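8 min read

3.2 Blankets and throws

Bedding made up the second largest group of items in the household survey, after clothing. Of the 1,327 textile items logged across the Grirndale and Whiteley homes, 83 were knitted blankets or throws. They were kept mainly on beds and on the backs of sofas, and most households had one that was used every day and at least one that was stored.

We treated knitted blankets separately from woven ones because people handle them differently. A woven sheet or cotton cover holds a crease, so residents tended to fold it by lining up the corners and pressing the fold flat with the palm. A knitted blanket stretches when it is lifted by a corner, and the corner that reaches the other side is often not where the person wanted it. Residents dealt with this by taking hold further in from the edge, or by folding a small amount at a time and pulling the far side straight afterwards.
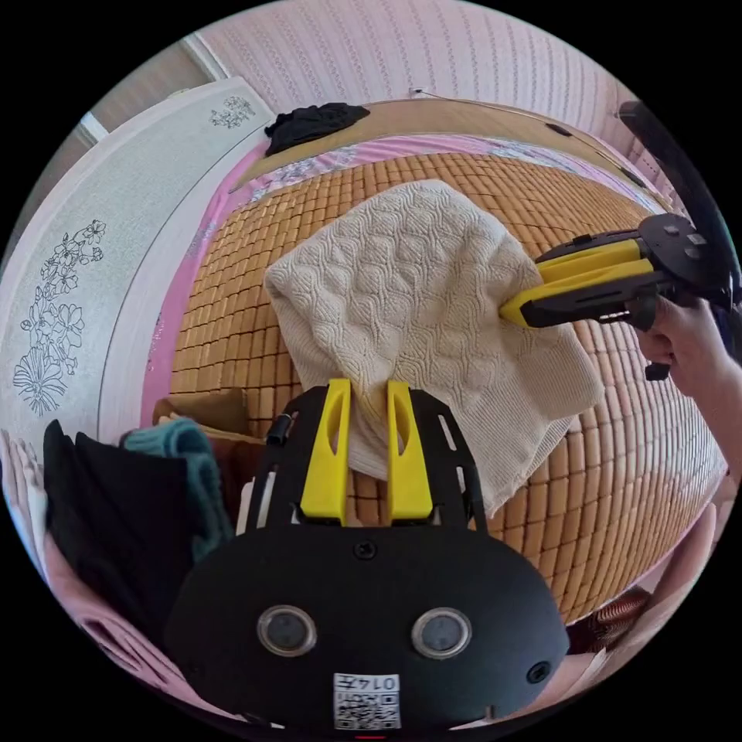
Figure 4. Cream knitted blanket with a raised scalloped pattern, on a bed with a bamboo-tile sleeping mat. The fabric is held at two places, at a fold near the middle and at the right edge.

The surface under the blanket also mattered. On a fitted sheet, a blanket could be dragged into line with one hand, but the sheet usually moved with it and had to be tucked in again. Bamboo mats were used in several Whiteley homes during the warmer months, with a light blanket kept on top for the early morning. The tiles are hard and smooth, and residents said a blanket slid over them easily. Two also said that loose knits caught in the gaps between the tiles, and that they lifted the blanket clear of the mat before folding it.

Pattern had a smaller effect than we expected. Raised stitches made the folded stack thicker, and in homes with shallow shelves the blanket was rolled or left on the bed. Some residents used rows in the knit as a guide for where to fold. This worked well for plain ribs and less well for curved motifs, where there is no straight line to follow across the full width.

Times were recorded for folding only, from the first lift to the point where the resident let go. The median for knitted blankets was 40 seconds. Items that were shaken out first were timed from the end of the shake. We did not score neatness, as the households had very different ideas of what counted as finished. In one Grirndale home the blanket was folded in half once and left across the foot of the bed, and the resident considered the job done.

Storage is covered in Section 3.4, along with the Kindum shelf measurements.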